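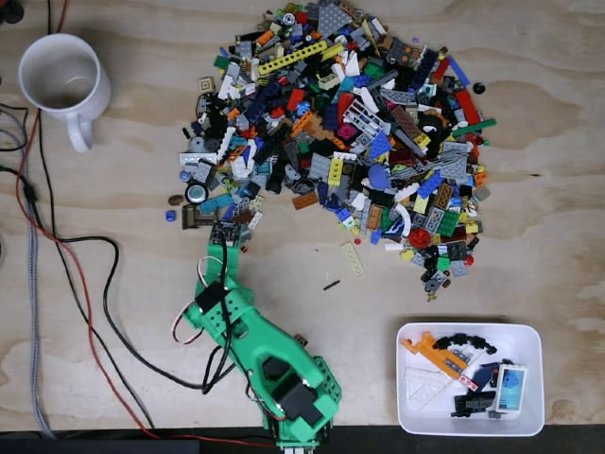
What is the Plunatcombe sorting cell?

It is a tabletop work cell in which a small 3D-printed arm picks mixed LEGO parts from a heap and transfers them to a bin. The cell was designed by Ju-won Oh and is maintained by Geum-ok Bae at the Plunatcombe workshop in Sisthorpe.

Setup

The arm is driven by servo motors and carries a gripper with dark fingers. Parts are spread directly on a plywood top, with the receiving bin placed to one side of the base. Control software, known as Pyo, was written for the cell and stores a home position and a set of bin positions. Both must be taught again whenever the base is moved.

The first recorded full run took place on Sunday, October 25, 2020, with a stock of 2,287 parts. Of these, 1,599 were placed without manual help.

Maintenance

The workshop's service sheet lists 11 checks. Bolts at the joints are tightened before each run, and the servo leads are inspected for wear where they leave the arm. Cables must have enough slack for the arm to reach the far side of the heap. Gripper fingers are replaced in pairs.

Repairs

The elbow servo has been replaced twice. After a replacement, the horn is fitted with the motor at its center position and the arm is moved slowly through its range before parts are loaded. Printed segments that crack at a bolt hole are reprinted and are not glued. Spare motors are supplied by Aseditz.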